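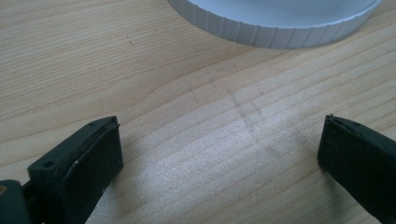
Cleaning and Re-oiling a Light Wood Tabletop

Applies to solid or veneered tops in pale wood with an oil finish. Lacquered tops need only steps 1 to 3. To find out which you have, put a drop of water on a spot near the edge and leave it for 5 minutes. If the wood darkens under the drop, the finish is oil and it is worn.

What you need
Dish soap, mild
Two cotton cloths, lint-free
Abrasive pad, fine, non-metallic
Clear furniture oil (I use Skenell; Ovberg is thinner and wants an extra coat)
A wide screw lid or saucer to pour the oil into

1. Clear the top and wipe off crumbs and grit with a dry cloth. Grit left under a pad will scratch across the grain.

2. Mix a teaspoon of soap into a quart of lukewarm water. Wring the cloth out hard. Wipe the whole top with the grain, end to end. Do not spot-clean, as this leaves a ring.

3. Wipe again with plain water and dry at once with the second cloth.

4. Look across the top at a low angle toward a window. Scuffs show as dull or broken lines in the reflected light. Figure in the wood, such as wavy darker lines near a small knot, stays put when you change your angle and will not come out with rubbing. Leave it alone. Small dark flecks are usually part of the wood too - try a fingernail first.

5. Rub scuffs with the dry pad, light pressure, with the grain. Extend each stroke a hand's width past the mark. On veneer, stop after 9 strokes and check.

6. Remove the dust. Let the top dry overnight.

7. Pour a little oil into the lid and dip the cloth in it. Do not pour oil on the wood. Spread a thin coat with the grain, wait 5 minutes, then wipe off everything that has not soaked in.

8. Repeat step 7 the next day if the water test still darkens the wood.

Lids and jars
A ribbed screw lid picks up oil in the grooves and prints a ring on the table. Wipe the rim before setting it down. Keep lids and glasses off a fresh coat for two days.

Disposal
Oily cloths can catch fire by themselves. Soak them in water, lay them flat outdoors until dry, then throw them out.

Interval
Twice a year is enough for a dining table. A desk can go longer. Mine is next due in February.

Renato Iturra
Last revised January 6, 2024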